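Guldale Student Robotics, winter update to the Zinach fund
Written by Leonora Lagman, project advisor
Period covered: start of school through December

Hi Valentyna,

You asked for something shorter than last year's binder, so I'm writing this one like a letter and putting the money part at the end. Call me if anything needs to go on the official form and I'll copy it over.

We have 7 students this year. Two of them, Hicham Helmy and Vira Tymoshchuk, were with us last spring, and the rest came in new, mostly from the after-school coding class. They voted to keep the tidy-up project going, and they named this year's version Aster. The job is the same one we put in the proposal: toys are lying on a bed, and the robot has to pick them up and put them in a basket. It sounds like nothing when you say it out loud, and then you watch a room full of teenagers argue for an hour over which side of the basket to come in from!

The students split into a grasping group and a planning group. Grasping is Hicham's. He started out with hard blocks on a table because they're easy to hold, and the numbers looked great, and then we went to plush on a sheet and they dropped right off. Soft toys squash, and the sheet bunches up and moves along with them. So the group spent most of the fall on how wide to open before coming down and how hard to close.
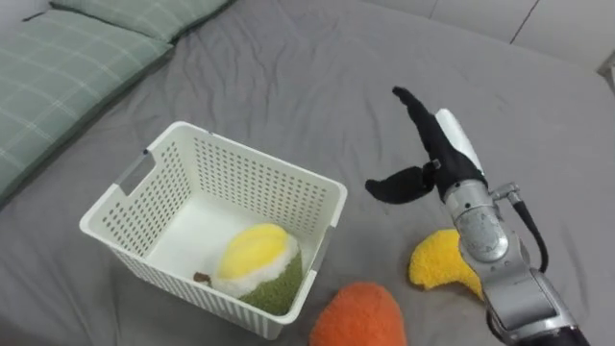 The toys all ask for something different. Round ones want to roll, the long ones need the fingers turned to match, and anything with a curve has one good place to grab and several bad ones. Vira wrote up a page on each shape, with drawings, and I've told her it belongs in the competition notebook exactly as it is. She thinks it's too messy. (It's a little messy.)

On to the planning group, which is Anastasia Tzanetos and whoever she can talk into joining her. They decide which toy goes first and where the basket sits. Back in the early weeks they had the order hard-coded, so if a toy was moved the whole run was shot. They've since replaced that with a simple rule that takes the easiest reach first, and it copes much better when things get shuffled. It still gets stuck if two toys are touching. I would love to tell you that's solved, but it's on the January list.

For the test numbers, we did 64 scored pickups in December, all on plush. A pickup counts only if the toy ends up in the basket and the basket stays upright. I'm attaching the score sheet separately so you can see every attempt, including the ones the kids would prefer you skipped. They also logged 89 practice tries before that, but those were done under looser rules and I don't want to mix them in. 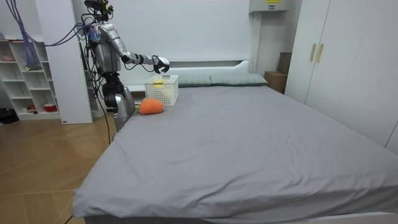
Basket placement ended up being a bigger deal than any of us planned for. If it's too close to the body, the elbow has to fold up tight and the motion gets slow. If it's too far away, the arm is stretched out and the drop gets sloppy. Anastasia's group is making a reach map of the mattress, one patch at a time, and they want to finish it before touching the code again. I said yes, even though it pushes the two-toys-touching work back a bit — they made a good case, and it's their project.

A couple of things haven't gone well. We lost 2 practice sessions to a software update that I should have put off until break. And the writing is behind. The students are supposed to keep a log after each session, and what I have is a lot of very short entries, one of which just says "better." We're going to set aside the last part of each meeting for it from now on, starting at 5:15, with laptops closed to everything else.

Money. Spending is on track with the budget you approved. The parts line has some left in it, and I'd like to move that over to travel for the Zinchenko Challenge in the spring, since the bus quote came in higher than what we wrote down. Could you let me know if that needs a formal change request or if an email from you will do?

Next up for us: finish the reach map, work on touching toys, get the notebook into shape, and run a full timed cleanup start to finish with no adult saying anything. That last part will be hardest on me.

You're welcome to come see a session any time after break. Hicham has already asked if funders get to pick the toys, and I told him I'd pass it along.

Thanks so much,
Leonora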